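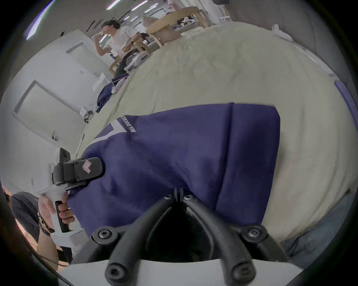 Kalus: doblado de ropa sobre cama con pinzas de mano

README del conjunto de datos, segunda entrega (febrero)

Hola, y gracias por descargar Kalus. Este archivo es un poco más largo de lo que suelen ser los README, lo sabemos, pero preferimos contarlo todo con calma antes que contestar por correo cinco veces la misma pregunta (cosa que también hacemos con gusto, dicho sea de paso). Si tienes prisa, ve a "Cómo empezar" y vuelve luego al resto con un café.

Qué contiene

Kalus reúne demostraciones de manipulación de prendas grabadas con dos pinzas de mano, una para cada mano, sin ningún brazo robótico de por medio. La persona que demuestra estira, dobla y apila la ropa usando las pinzas como si fueran sus propios dedos, y la cámara montada en cada herramienta recoge lo que ocurre delante de la garra. Después entrenamos con eso una política para el robot de dos brazos que tenemos en el laboratorio de Brunville.

La entrega incluye 100 demostraciones completas con 16 prendas distintas: sudaderas, camisetas, un par de pantalones de chándal y alguna toalla que se coló porque nos pareció bonita. Cada demostración trae:

- vídeo de la pinza izquierda y de la derecha
- apertura de los dedos en cada instante
- trayectoria de cada herramienta en el espacio
- una frase corta en español que describe la tarea ("dobla la sudadera por la mitad", "mete las mangas hacia dentro")
- una nota libre de quien grababa, cuando la hubo

Por qué sobre una cama

En la primera entrega trabajamos siempre sobre una mesa lisa, y quedó todo muy limpio y muy poco parecido a una casa. Una sábana cede, se arruga con la prenda y a veces se viene detrás cuando uno tira. Queríamos exactamente eso. Las sudaderas son las que más guerra dan: el tejido es grueso, las capas se juntan y la pinza agarra con facilidad dos cuando uno quería una. En varias grabaciones la prenda azul marino, la de las letras blancas donde se lee "ALL DUCKS", aparece extendida sobre la sábana de un verde crema pálido, y nos ha servido mucho para comprobar si el modelo distingue bien el borde: hay buen contraste entre las dos telas, y además la franja blanca en forma de uve junto a las letras es una referencia cómoda para orientarse.

También hemos dejado el fondo tal cual. Hay gente sentada, mesas con cosas encima, puertas, luces de techo encendidas. Un robot doméstico va a convivir con todo eso y conviene que lo vaya viendo desde pequeño, por decirlo de alguna manera.

Cómo se hace una demostración

Para quien quiera grabar las suyas y sumarlas a Kalus, el procedimiento que seguimos es el siguiente. No hace falta copiarlo al milímetro, pero cuanto más se parezca, mejor casarán los datos.

1. Extiende la prenda sobre la cama sin alisarla del todo. Unas cuantas arrugas vienen bien.
2. Coloca las dos pinzas abiertas delante de ti y pulsa grabar en ambas.
3. Cierra y abre los dedos dos veces. Con ese gesto sincronizamos las dos pistas.
4. Sujeta un borde con una pinza y no lo sueltes hasta que la otra tenga el suyo. Las demostraciones en las que una mano espera a la otra son las que mejor aprende el modelo.
5. Levanta poco. Si la prenda vuela, tapa las dos cámaras y ese tramo casi no sirve.
6. Al terminar, retira las pinzas hacia atrás despacio y deja que las cámaras vean el resultado un momento.

Si te equivocas, sigue. De verdad. Un agarre fallido que se corrige a la vista vale mucho, y al principio perdimos un montón de material por cortar en cuanto algo salía torcido. Inger Oddsson, que mantiene el protocolo, marca esos casos con la etiqueta "recuperación" para que puedas filtrarlos o, al contrario, darles más peso.

Un detalle sobre el cable: procura que caiga por detrás de la mano. Cuando se mete entre los dedos de la garra y la tela, el modelo parece tomarlo por un cordón de la prenda e intenta agarrarlo — nos pasó toda una mañana hasta que alguien miró los vídeos con atención.

Cómo empezar

Descomprime el archivo y abre primero la carpeta "muestra", donde hay cinco demostraciones cortas. Con el visor Litum se reproducen las dos pistas en paralelo junto a la curva de apertura de los dedos. Si las pistas se ven desfasadas, vuelve a lanzar la sincronización desde el menú antes de exportar nada.

Para entrenar usamos la configuración Thygesen, que va en la carpeta "config". Lee las dos vistas a la vez y funciona peor, bastante peor, si le quitas una.

Limitaciones

La mayor parte de las grabaciones se hizo en una sola habitación y con luz artificial. Casi todas las prendas son de adulto. No hay ropa mojada, ni botones, ni cremalleras que haya que cerrar. La trayectoria se degrada un poco cuando la pinza queda muy pegada a la sábana; esos tramos llevan la marca "baja confianza" y te recomendamos mirarlos antes de usarlos.

Cambios respecto a la primera entrega

- Todas las tareas pasan de la mesa a la cama.
- Las frases se han reescrito para que usen siempre el imperativo.
- Se corrigió la apertura de la pinza izquierda, que salía invertida (perdón a quienes lo sufrieron).

Contribuciones y contacto

Nos encanta recibir demostraciones nuevas, sobre todo con sábanas estampadas y ropa infantil. Escribe a Inger Oddsson desde el formulario del proyecto y cuéntale qué prendas tienes y qué pinzas usas. Revisamos los envíos los viernes por la tarde, así que ten un poquito de paciencia si escribes en lunes.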